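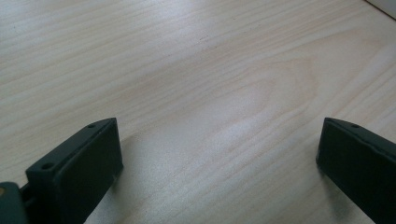 The Table, Week Six

I own a table now. I realize people my age have owned tables for years, some of them more than one, and have not felt the need to write about it. But for most of my adult life I have eaten off things that were meant to be something else, including a door, a trunk, and for one long winter an ironing board set at its lowest notch. So I'm going to have my moment.

The table is pale. In the store I would have called it "honey," because that's what the tag said, and the tag was lying. It's closer to the color of the inside of a banana. When the light comes in hard it goes nearly white in the middle, and if you're trying to read a bill at that spot you get a nice excuse not to. The grain runs on a slant, tight little tan lines that loosen up as they go, and then a bit to the right of center there's the part I paid for: a set of long arches, one tucked inside the next, bent around a patch that's almost white.

I've learned since that woodworking people call this a cathedral pattern. I'd been calling it the onion. I still call it the onion.

How I got it

There's a secondhand place out past the car wash called Drolow, which sells furniture, lamps, and a rotating supply of exercise bikes. I went in on a Wednesday for a bookcase. The table had a tag that said 173 and under that, in a different pen, "firm." I have never haggled successfully in my life and the word "firm" was a relief to me. I paid the 173. Delivery was another 50, which I thought was steep until I watched two grown men try to get it around the landing.

The bookcase is still at Drolow, as far as I know. My books are still in the hallway.

I did measure first, for the record. My wall is 165 centimeters between the radiator and the door frame (my only tape measure is a metric one from a Toivonen toolkit somebody gave me as a graduation present, so I live like a European in this one respect). The table fits with enough room left over to lose a pen down the side. Two pens so far.

Clearing it off

Over six weeks the table had become what every flat surface in my home becomes. Mail. A scarf. The manual for a humidifier I gave away. A bowl of keys, of which I can account for half. There was a stretch where I ate dinner at one corner with my elbow tucked in like I was on a plane.

So last weekend I cleared the whole thing. My method, if you want one, is to take everything off and put it on the bed, so that you can't go to sleep until you've dealt with it. It works well. It also means I was sorting coupons at a quarter to one in the morning, and I now know that I've been saving takeout menus from a restaurant that closed.

Once it was bare I just sort of stood around near it. You forget how much wood is under there. I put my face down close and looked along it like a pool player. There are some fine scratches, and a scattering of dark specks, including one small dark mark toward the upper middle that I went after with a damp cloth, then a thumbnail, then a damp cloth again. It's staying. I've decided it's a knot that didn't commit.

On the question of oil

I asked online whether I should put something on it and got a lot of answers in a very short time. One camp said oil. One camp said wax, and that the oil camp were vandals. A third party told me to first work out whether it had a finish already by dripping water on it, and then wrote four paragraphs about a desk.

I bought a can of Jevus furniture wax because it was by the register at the hardware store and the lid had a picture of a table on it. The can says to try it somewhere hidden. I tried it on the underside, lying on my back on the floor, and a good amount of it went on my sleeve. The underside looks the same. The sleeve has a lovely sheen. I've put the can under the sink with the other things I meant to finish.

For now I'm using soap, water, and coasters. The coasters are cork, from Irkovia, where I went on vacation and apparently bought nothing else. Guests ignore them. I move the glass onto the coaster when they look away, and then they pick it up and put it down somewhere else, and we go on like that all evening.

House rules so far: no hot pans, no nail polish, and mail gets one night and then has to go. The mail rule lasted until Monday's catalogs. I did keep them off the onion, though.

Next up is chairs. I've got one, and it's a step stool.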